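Group report, Household Science project course
Ville Vuorinen, Siiri Lahtinen, Tyyne Nieminen
Supervisor: Orvokki Kauppinen

# Where should you keep crispbread?

## Why we did this

Crispbread is sold as a food that keeps forever. Anyone who has lived in the Masasden dorms knows that forever ends when the pack has been open next to a kettle for a while. After that it bends. A crispbread that bends is still edible, in the way that a coaster is edible, but it isn't what you paid for.

Our original topic was food waste in shared kitchens. Orvokki told us this was a topic for a ministry and suggested we pick one food and one question. We picked the food that was on the table at the time.

The question became: **does it matter where an opened pack is kept, and do people notice?**

## What we expected

Siiri thought the tin would win easily. Tyyne's family in Okdale has always used a paper bag on top of the fridge, and she was prepared to defend it. Ville V. believed there would be no difference and that the whole thing was a way of getting three credits for snacking. We wrote these down before starting so that we couldn't all claim later to have agreed with the result.

## Method

All the bread was the same plain rye kind, from the same shelf at the Kinnunen shop, bought in one go. The cashier asked if we were having a party.

We kept it three ways:

- in a metal cookie tin with the lid on
- in a paper bag, folded over twice
- in its own wrapper, held shut with a clothespin

Everything stood on the same open shelf in the dorm kitchen for 16 days. The shelf is next to the stove and gets its share of steam, particularly when the second floor makes pasta. We considered a steadier place, but people don't keep their bread in a steady place.

At the end we weighed a sample of each kind on the kitchen scale. We also did a snap test. A piece was laid across two books with a gap between them and loaded with coins until it broke or gave up. The literature has better ways of doing this, and they cost more than two books.

Then came the tasting. We asked 60 people to try one piece of each, without being told which was which, and to name the one they would most like to eat again. Water was provided. Butter wasn't, and this was the most common complaint.

## Results

Of the 60 tasters, 12 chose the paper bag, 16 chose the clothespin and the rest chose the tin. Siiri has been told this is a group report and that she may not put her name next to that sentence.

The snap test agreed with the tasters as far as it went. The tin pieces broke cleanly. The clothespin pieces broke after some thought. The paper bag pieces sagged between the books - one of them slid down into the gap whole, coins and all, and was recorded as "did not snap."

The scale was less helpful. It shows whole grams, and the amount of water a few pieces of bread pick up from a kitchen is not generous. The paper bag sample had gained weight. The other two had not gained enough for the scale to care.

Several tasters who picked the paper bag wrote that it was "softer" or "more like real bread." We had assumed that everyone wants crispbread to be crisp. Tyyne considers this the main finding.

## What went wrong

Somebody ate from the tin. We had put a note on it, but the note was on the lid, and once the lid is off you can't read it. We had spare packs from the same purchase but they hadn't been stored with the others, so we used smaller pieces instead.

We also opened the tin every evening and the paper bag only when we remembered. This should have hurt the tin, so the result probably stands, but it isn't how you are supposed to do it.

The tasting form asked for "other comments." We don't recommend this. Ville Leinonen from the parallel group used the whole back of the page to ask about cheese.

## If another group repeats this

1. Hide the tin.
2. Borrow a lab scale. One that reads to a thousandth of a gram (1000 steps where ours had one) would have given us a proper graph.
3. Ask people first whether they like crispbread hard or soft. We asked afterward, and by then some of them had gone.
4. Put a light cloth on the table. Rye crumbs show up on white, and you can tip them out in one go. 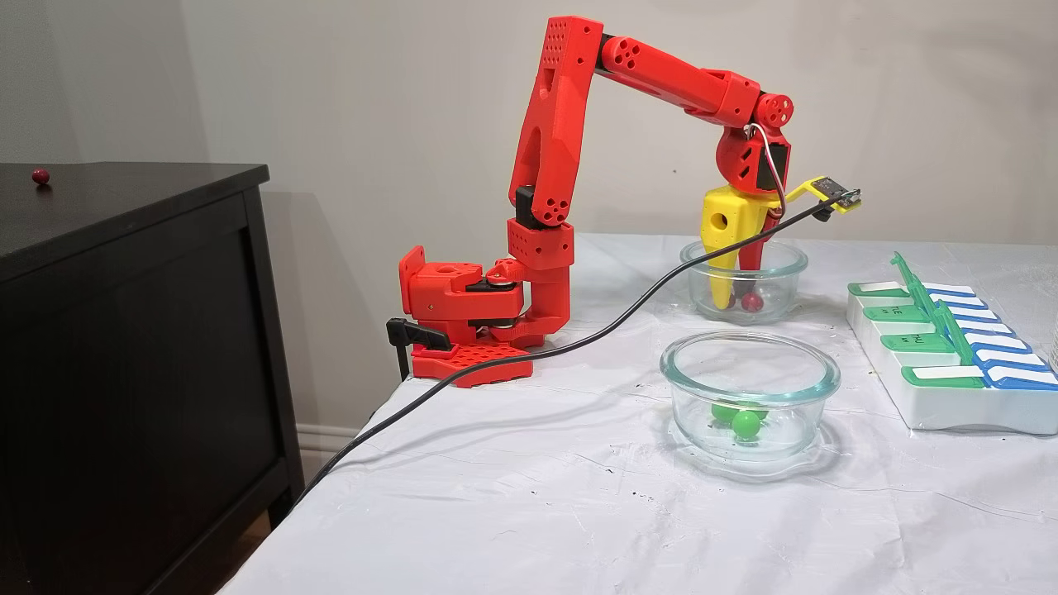 5. Offer butter at the end, as a reward, and say so at the start.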